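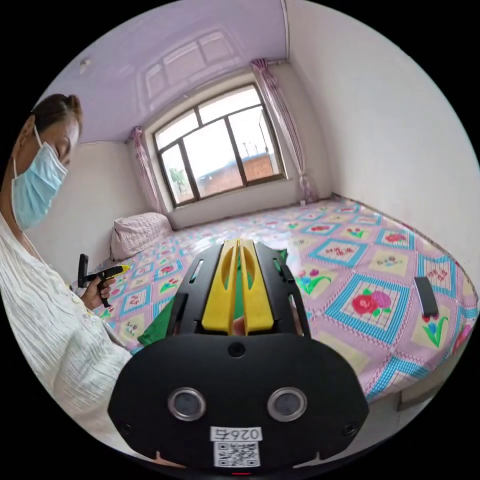
At the bedside, Ollar bedding range

Ollar Patchwork Quilt
Item no. 1364

Some quilts go quietly with the rest of the room. The Ollar has squares of pink, blue and white, with red roses in frames, green leaves and small flowers in several colors, and it will be the first thing your guests bring up at breakfast. People who like it tend to buy a second one. People who don't are usually married to the first group.

It's a light quilt, meant for spring and summer, or for the top layer when the heating is doing its best. The pattern is busy enough to forgive toast crumbs and most kinds of coffee. Leave your pillowcases plain. White works well, and stripes have been tried.

Sizes and prices
Twin: $29
Full: $31
We don't make a king. We have been asked.

Care
Machine wash cool, with a mild detergent. Tumble dry low or hang over a rail. Don't bleach the roses. Wash it alone the first time, or make peace with pink socks.

Spreading it out
Take two corners, pull toward the pillow end, then go around and fix the side you just pulled crooked. The care tag is sewn at the foot, so if it's tickling your chin, start over.

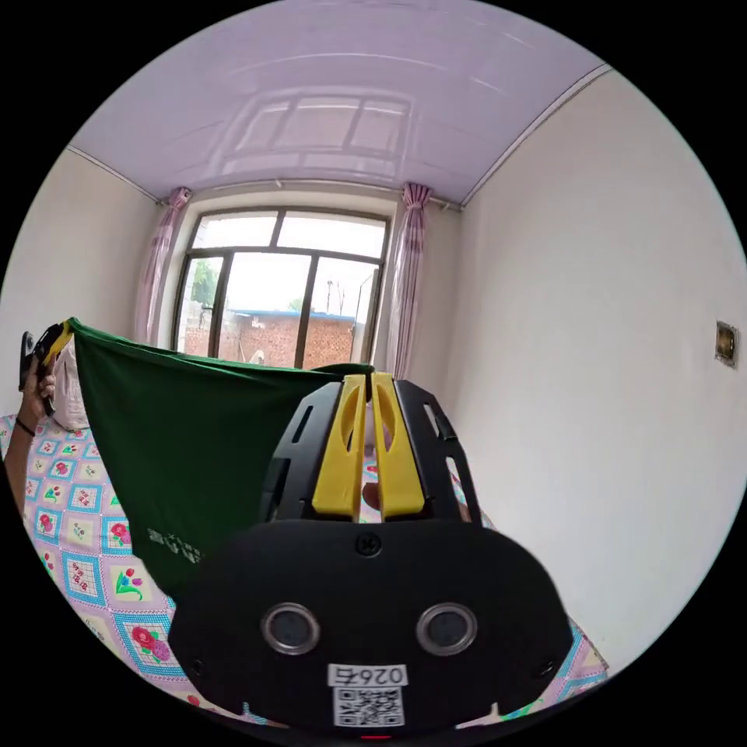 Tomoyo Tanabe: I bought the twin for a full bed, which was my own fault, and it covers the top but leaves the sides showing. Washed it four times so far and the blue has held up. Is the full size cut from the same pattern, or are the squares bigger?

Grultdale: Same squares, just more of them. Exchanges are open for up to 31 days if it's unwashed, so sadly four times is over the limit. The next batch of the full size ships in May.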